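Lulamham Household Forum > Kitchen > Storage and Leftovers
Thread: Wax wraps – how are you all storing them?
16/01/2018

burgi_k
I was given a set of wax food wraps and have used them every day since. My question is where they live when they aren't round a cheese. Mine started in the drawer with the foil, where they picked up crumbs and what I think was birdseed. We don't have a bird. Flat, rolled, folded?

Shearer_A
Flat. Under the chopping boards. Next question.

milagros.g
Flat is lovely if you have Alasdair's kitchen, which by the sound of it is the size of Fluvutcombe. I roll mine and stand them in a jam jar. They do come out curled and have to be argued with.

Shearer_A
My kitchen has one drawer that opens fully. I simply use it properly.

vortner
Folding is fine as long as you don't use the same fold every time. I quartered one for months and the wax went along the creases, white lines first and then it cracked. You can put it in a low oven on baking paper to even it out, though do stand there and watch it. I didn't, and we now have a tray with a faint pattern of pears.

burgi_k
What does "low" mean? My oven has Off and Volcano.

vortner
Lowest it goes, door ajar, couple of minutes.

Cristian B
Can't believe we're having the oven talk again. Page 15 of the old wraps thread is entirely people and their ovens. Warm hands and a bit of patience will do it. And cold water for washing, please, whoever said "warm, soapy" in that thread has a lot to answer for.

Shearer_A
Cool water and a drop of soap. I've washed mine that way for two years. Plain cold water won't shift cheddar.

Cristian B
Then you're using too much cheddar.

milagros.g
No such thing. Anyway, I've given up on the jar and gone over to a basket on the worktop, wraps just dropped in as they are. Alasdair, look away now.

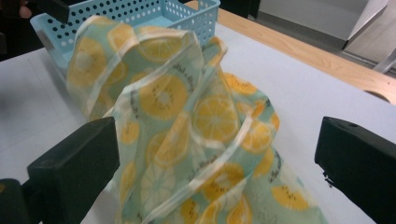 The lemon and kiwi one, unfolded and unrepentant.

Shearer_A
I looked. I wish I hadn't. Look at the creases on that.

burgi_k
Oh, I like the print! Mine are all beige with a single bee in the corner.

vortner
Those whitish bands are just what mine had, Milagros. I'd smooth it out before it gets put away for the week.

milagros.g
It doesn't get put away for the week, it gets put round half an onion by teatime.

Cristian B
Onion! In a wrap! It'll smell of onion till February.

milagros.g
It's the onion wrap, Cristian. It has one job.

burgi_k
Going with the basket. Has anyone got a view on baskets with lids?

Shearer_A
Yes, but I'm having my tea.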